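Home | News | Workshops | Contact

2 min read

The Greenberg workshop reopened its assembly tables in June, and its coordinator spoke with us about the small printed parts prepared there.

"Most of our requests are for discs and simple fittings," the coordinator said. "People bring a drawing, and we work from that." 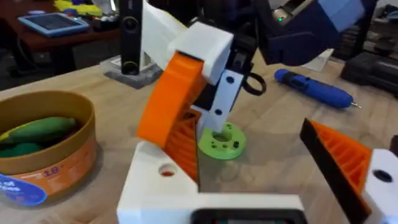

The center hole is always checked first, the coordinator added — then the ring of smaller ones. "A disc stays on the table until both have been measured."

The workshop completed 364 requests last year.

Recent items
Gesgate reading room hours
Pinora tool library adds 200 titles
Tarnuvitz spring fair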